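# Against the Lidded Plastic Bin

Household storage should be woven, open-topped and slightly too small for its job.

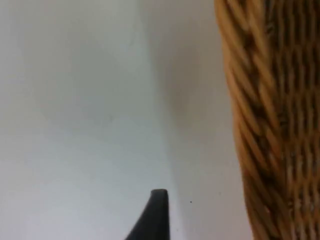

What should a woven basket be used for in a living room? Things that move every day: blankets, newspapers, the knitting in progress. Anything handled less than once a week belongs in a cupboard.

The usual objection is dust. Wicker has gaps, gaps collect lint, and a smooth bin wipes clean in seconds. I accept the point. A soft brush attachment deals with it on a Saturday morning, and the brush is already in the house.

The stronger argument concerns lids. A lid adds one operation to every use, and people skip operations. I kept a 13-gallon lidded bin from Tallby for 18 months. By May the blankets lived on top of it. The basket that replaced it has no lid and the blankets go in.

Wear is the other matter. Strands fray at the points of contact, mostly where the basket is dragged. Snip a frayed end flush with side cutters. Do not pull it, as the strand may run under several others before it stops. A cracked plastic corner offers no equivalent repair.

Size it small. When it overflows, remove a blanket.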